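Sorting trays, and what happens when you throw data away

January 5, 2026

The Branier project has had a very good December, and we wanted to get the news out before everyone is buried in the new term's teaching. If you only read the internal reports you'll have seen the headline: the sorting policy now trains on less data and does better on the bench. There is a lot more to it than that, and it's a lovely piece of work, so we've given it the long slot this month.

A quick recap for those who have joined since the summer. Branier is our two-armed sorting project. The task sounds dull (move small parts from one tray to another) until you try teaching it by demonstration. Somebody steers the arms through the whole job, the robot records what its cameras see and how its joints move, and a network learns to copy it. Small electrical parts make it harder than blocks or cups would. They're odd shapes, they have levers and knobs sticking out, and a grasp that suits one is hopeless for its neighbour.

Over the autumn the team in the Mevedberg lab collected 1141 demonstrations. The first policy trained on all of them was, well, fine. It moved parts. It also had a habit of hovering over an object for ages, dipping a little, rising again and dipping once more, as if it had forgotten what it came for. More demonstrations didn't cure it. For a few weeks the hovering even got worse as the set grew, and that was the clue!

People hover too. When you steer a gripper towards a small switch you pause, line it up, change your mind, line it up again. All of those pauses went into the training set, and the network copied them faithfully. The trouble is that a pause tells it very little about what comes next, so once it has stopped, carrying on stopped looks like a perfectly good idea.

The fix is called Leinonen filtering, after the meeting room where it was first drawn on the whiteboard. Each demonstration is cut into short pieces, and every piece gets a score for how much it helps to predict the next change in the grippers (open to closed, or closed to open). Whole demonstrations with too many low-scoring pieces are dropped. In the ones that stay, long pauses are squeezed down to a few steps. No new labels are needed and no one has to sit through the recordings by hand. The scoring runs overnight on one machine.

After filtering, 508 demonstrations were left, less than half of what went in. Both policies then had 500 trials on the bench, with the same start positions and the same time limit. The filtered one finished more of them, and the gap was widest on the small switches, where hovering had done the most harm. It was quicker as well. Watching the two videos side by side is great fun, and we do recommend it.

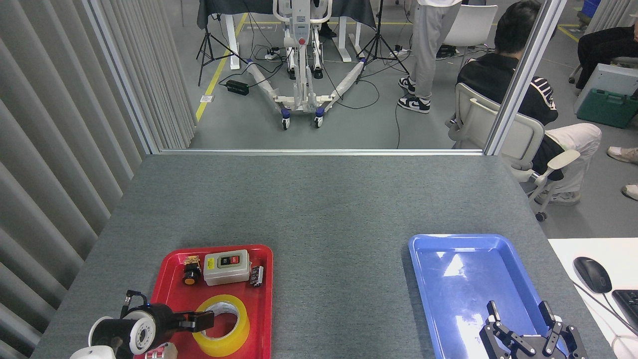

On the bench: small electrical parts and a roll of tape in the red tray, with the blue tray empty.

There was one more test that we're very pleased somebody insisted on. Perhaps any smaller set would have done the trick? So the team picked 508 demonstrations at random and trained on those, pauses and all. That policy hovered just as much as the original and finished fewer trials than either of the others. The choice of demonstrations matters, then, along with the squeezing of the pauses, and the next job is to find out how much each of them adds.

Some things still don't work. Flat, round objects slip when the fingers come down at an angle, and the scoring is a bit too fond of fast demonstrations, so careful ones sometimes get dropped when they shouldn't. A second score that looks at finger angle is being tried now on a set of 128 demonstrations put aside for the purpose.

The code for the scoring step is on the Datness server in the Branier folder, with a short readme. It should run on any two-gripper recordings in our usual format, and the team would love to hear how it does on other tasks. If you have an old set that never trained well, please send it their way. Bench time for visitors opens again at the end of the month, and the sign-up sheet is in the same folder.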